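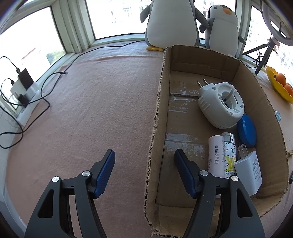

I bought a wall map of Stultholm and its district last November, partly for the walk to my sister's and partly because the phone had sent me up the same farm track twice. It cost less than lunch and has yet to ask me for an update.

People tell me paper maps are out of date the moment they're printed. Fair enough. Mine shows a ferry at Vurkow that stopped running years ago. But the app shows a café there, open until 9, and I've stood outside that café in the rain, looking at the boards nailed over its door.

What I miss on a screen is the edge of things. Zoom in and you get one street, zoom out and the whole district turns into a beige smear with 2,672 reviews on it. My neighbour Lejla Papadopoulos can find any restaurant in town and couldn't tell you which side of the river she lives on - north, as it happens.

I still use the phone. It knows about roadworks. For working out where I am, though, I'd like something I can spread over the kitchen table and swear at while folding.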